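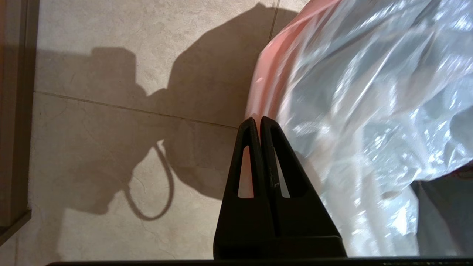 *Blick aus der Handgelenkkamera: geschlossene Finger, rechts der Beutel, auf den Fliesen der Schatten des Arms mit der Kabelschlaufe.*

## Zelle Mudico: Finger, Kamera und Kabel nach dem Umbau

Die Greifzelle Mudico steht seit März im Erdgeschoss am Standort Girkgate und arbeitet dort direkt über dem Fliesenboden. Sie nimmt Beutel und Folienreste auf und legt sie in den Sammelbehälter. In den letzten Wochen haben wir die Finger getauscht, die Kamera neu ausgerichtet und die Kabelführung am Handgelenk geändert. Weil inzwischen mehrere Schichten mit der Zelle zu tun haben, fassen wir den Stand zusammen.

### Finger

Die schwarzen Keilfinger mit den dreieckigen Durchbrüchen bleiben vorerst die Standardbestückung. Sie werden immer paarweise gewechselt, auch wenn nur einer verschlissen ist. Beim ersten Satz hatten wir das anders gehandhabt und danach zwei Tage lang Beutel verloren, die nur an einer Seite gefasst waren.

Im Kamerabild steht die rechte Fingerspitze etwas höher als die linke. Ein kleiner Versatz ist zulässig, solange er sich nicht verändert. Geprüft wird er bei geschlossenem Greifer mit der Messlehre, die in der Schublade unter dem Bedienpult liegt. Die Grenze haben wir auf 3 mm festgelegt. Liegt der Wert darüber, bitte zuerst die Aufnahme am Sockel lösen, den Sitz säubern und den Finger neu ansetzen. In den meisten Fällen saß Schmutz in der Aufnahme, und der Finger selbst war in Ordnung.

Die Schrauben werden über Kreuz angezogen, in zwei Durchgängen. Schraubensicherung kommt nur auf die äußeren beiden. Wer den Satz wechselt, trägt das im Wartungsblatt ein und führt danach eine Referenzfahrt aus, sonst arbeitet die Steuerung mit der alten Schließposition weiter.

### Kamera

Die Kamera am Handgelenk ist jetzt so eingestellt, dass beide Finger bis zu den Spitzen im Bild sind. Vorher fehlte oben ein Stück, und beim Einrichten musste man raten, wo die Spitzen stehen. Der Halter hat zwei Langlöcher. Bitte nur das hintere zum Verstellen benutzen, das vordere dient als Anschlag.

Durchsichtige Folie ist weiterhin der schwierigste Fall. Glanzlichter in den Falten wertet die Software von Stidico leicht als Kanten, und der Schatten des Arms kommt je nach Stellung noch dazu. Vor der Umstellung gelangen in der Testreihe 82 von 99 Griffen. Mit kürzerer Belichtung und einem flacheren Anfahrwinkel waren es in der zweiten Reihe, wieder mit 99 Griffen, schon deutlich mehr, allerdings bei anderem Licht. Wir wiederholen den Versuch deshalb am Abend mit Kunstlicht, bevor wir die Werte fest übernehmen.

Die Scheibe vor dem Objektiv wird zu Beginn jeder Schicht mit dem trockenen Mikrofasertuch abgewischt. Kein Glasreiniger, die Scheibe ist beschichtet.

### Kabelführung

Am Handgelenk bleibt eine kleine Schlaufe frei, damit das letzte Gelenk ohne Zug drehen kann. Im Schatten auf dem Boden ist sie gut zu erkennen — das ist beim Rundgang eine brauchbare Kontrolle, ohne dass man an den Arm herantreten muss. Hängt die Schlaufe tiefer als die Fingerspitzen, ist der Clip am Unterarm verrutscht. Dann die Zelle anhalten, den Clip zurückschieben und von Hand einmal durch den ganzen Drehbereich fahren.

Kabelbinder bitte nicht mehr verwenden. Einer davon hatte die Ummantelung an der Kamerazuleitung eingeschnitten, die Leitung musste komplett ersetzt werden. Die Klettbänder von Tseng liegen im Regal neben dem Schaltschrank, eine neue Packung mit 66 Stück ist eingetroffen.

### Boden und Umfeld

Die Arbeitshöhe ist auf die Fliesen eingemessen. Zwischen den Platten liegen die Fugen etwas tiefer, was für die Finger keine Rolle spielt. Matten oder Pappen unter den Beuteln verändern die Höhe dagegen so weit, dass der Greifer aufsetzt. Nach einem solchen Aufsetzer reicht es nicht, die Meldung zu quittieren: Versatz messen, Referenz fahren, Probegriff mit leerem Beutel.

Der Boden wird nur bei abgeschalteter Zelle gewischt. Bis er trocken ist, bleibt der Arm in Parkstellung.

### Offene Punkte

- Ein zweiter Satz Finger ist bestellt, die Lieferzeit steht noch nicht fest.
- Die Warnschwelle für den Motorstrom im Greifer löst bei dicken Beuteln zu früh aus. Stidico hat dafür eine neue Parameterdatei angekündigt.
- Der Aushang am Bedienpult zeigt noch die alte Schließposition und wird ausgetauscht.
- Die Nachtschicht meldet gelegentliche Bildaussetzer. Bitte jeweils Uhrzeit und Armstellung im Wartungsblatt notieren.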